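Cursos > Oficina de Louça e Mesa > Apostila > Aula 4

Início | Programa | Leituras | Avisos | Contato

Aula 4 – A borda: onde a louça encontra a boca, a mão e o olho

Queridas e queridos, boa tarde de novo. Na aula passada a Svenja Auer perguntou por que dedicaríamos uma tarde inteira à borda de uma tigela, e eu prometi responder com calma, que é o único jeito que conheço de responder às coisas (quem já foi meu aluno em Golloddale sabe bem!).

Comecemos pela história. Pintar um filete na borda é um costume muito antigo entre os ceramistas, e entrou também na louça esmaltada, aquela de metal que muita gente conheceu na casa da avó. Na esmaltada, a borda costuma ser a parte que mais sofre: bate na pia, bate na torneira, lasca. Uma cor escura ou viva ali disfarça o desgaste e, de quebra, desenha o contorno da peça sobre a mesa.

Depois vem a cor. Uma faixa estreita muda a maneira como lemos o branco ao lado dela: junto do vermelho, o branco parece mais frio; junto do azul, costuma parecer mais quente. Façam a experiência em casa, de preferência num domingo de manhã, com luz de janela e sem pressa. 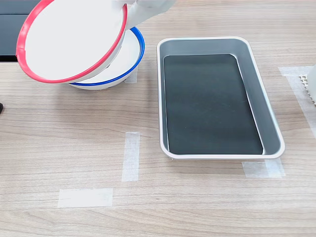 Borda vermelha e borda azul, as duas sobre fundo branco. 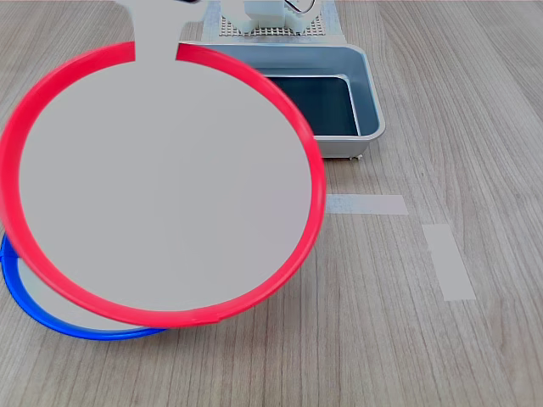 Passemos à espessura, assunto do capítulo do Meinrad Sutter que deixei na pasta. Borda fina é delicada para beber caldo, mas lasca com facilidade; borda grossa e arredondada aguenta o uso diário e dá firmeza aos dedos. Para crianças e pessoas idosas, eu fico sempre com a segunda, e a Ingeborg Bühler, que discorda de mim em quase tudo, nisso concorda.

Para a próxima aula:
– ler o texto do Sutter até a página 51;
– trazer uma tigela de casa, de até 300 ml, de qualquer material;
– escrever 10 linhas sobre a borda dela: perfil, cor, desgaste, como se apoia no lábio.

Quem faltou pode pegar as folhas com o Lorenz Grabner, na sala ao lado da cozinha.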